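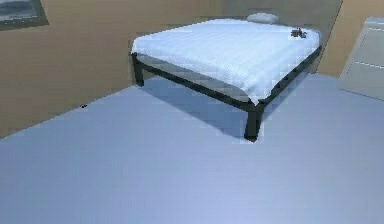 White bedding on a dark metal bed frame, with a single pillow at the far end.

Driltier Season Two Review: More Gowns, Less Bite
26 September 2019

The first season of Driltier was a small hit in June. The fashion contest is back with a bigger stage, a new judging panel and 82 minutes per episode, which is too long. I watched the first 3 on the Jumidau app.

The setup hasn't changed. Designers get 40 hours to dress a celebrity guest for a fake red carpet, and the guest picks a winner after the walk. The opener is the best of the bunch. A zipper gives out halfway down the carpet and the guest keeps walking with one hand behind her back. She still gives that dress second place.

Episode two is set at the Skenwood hotel and drags badly. Half of it is contestants arguing in hallways about fabric money. The third picks up again with a stage costume challenge, and the team from the Ndlovu label makes a beaded jacket I would happily watch a whole episode about.

Sound is a problem. The music sits on top of the judges' comments, and I turned on subtitles by the second ad break. The app also dropped to low picture quality twice.

Fans of the first season should start with episode one and skip to three. New viewers can begin here without missing much. Three stars out of five.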